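작업 노트, 7월
장소: Indari 2층 시뮬레이션 작업실
작성: Kuo-hua Lo (한국어 표현이 이상한 곳은 Rhiannon 씨가 고쳐 주시면 감사하겠습니다)

오전 9시. 밤사이 Jorkix 자동 검수를 처음으로 끝까지 돌렸습니다. 입력한 장면은 300개, 자동으로 통과된 장면은 285개입니다. 나머지는 사람이 확인하는 대기열로 들어왔습니다. 지난달까지는 Salma 씨와 Benjie 씨가 장면을 하나씩 열어서 보도와 횡단보도, 신호등 위치를 눈으로 확인했습니다. 배송 로봇의 주행 시험에 쓰는 장면이므로 보도 경계가 틀리면 시험 결과도 쓸 수 없습니다.

대기열은 Salma 씨와 제가 나누어 보았습니다. 먼저 교차로 장면부터 열었습니다. 검수기가 붙인 표시는 "보행 영역 경계 불확실" 한 줄뿐이고, 어느 부분이 문제인지는 쓰여 있지 않습니다. 그래서 결국 화면을 처음부터 다 보아야 했습니다. 이 점은 Ragab 팀에 개선을 요청하겠습니다.

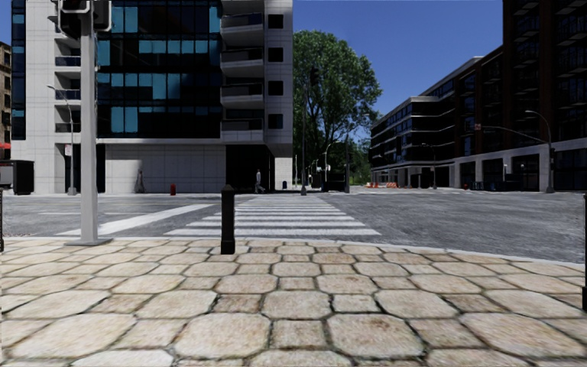 교차로 장면, 시뮬레이션 화면. 보도 경계석이 오른쪽에서 휘어진다.

제 의견으로는 경계석이 곧게 가다가 휘어지는 부분을 다시 보아야 합니다. 볼라드 사이로 로봇이 나갈 수 있는지도 이 화면만으로는 판단하기 어렵습니다. Salma 씨는 돌바닥의 갈색 얼룩과 어두운 줄눈도 의심합니다. 검수기가 줄눈을 경계로 읽을 가능성이 있다고 합니다. 아직 확인하지 않았습니다. 건너편 보도의 회색 보행자는 뒤쪽 벽과 색이 비슷해서 저도 처음에는 못 보았습니다. 보행자 항목은 따로 메모해 두었습니다.

오후 2시. Abdelkrim 씨와 업무 분담에 대해 이야기했습니다. 전에는 한 장면 확인이 짧고 단순했지만, 지금 사람에게 오는 것은 모두 애매한 장면입니다. Benjie 씨 말로는 장면 수는 많이 줄었는데 저녁에는 전보다 더 피곤하다고 합니다. 쉬운 장면을 보면서 눈을 쉬게 하는 시간이 없어졌기 때문이라고 했습니다. 저도 비슷하게 느낍니다. 당분간 애매한 장면은 한 사람이 연속으로 6개까지만 보고, 그다음에는 다른 일을 하기로 했습니다.

그리고 신입 교육이 걱정입니다. 저는 쉬운 장면을 많이 보면서 일을 배웠습니다. Rhiannon 씨는 통과된 장면 중에서 매일 4개를 골라 사람이 다시 보자고 제안했습니다. 교육도 되고 검수기가 놓친 것도 찾을 수 있으니 저는 찬성합니다. Abdelkrim 씨는 시간이 더 든다고 해서 아직 결정을 못 했습니다.

남은 일:
교차로 장면의 곡선 부분 경계를 수동으로 다시 그리기 (저)
줄눈 대비를 낮춘 바닥으로 검수기 다시 돌리기 (Salma)
표시 문구에 위치 정보를 넣어 달라고 Ragab 팀에 요청 (Benjie)
재확인용 장면을 고르는 방법, Rhiannon 씨 초안 기다리는 중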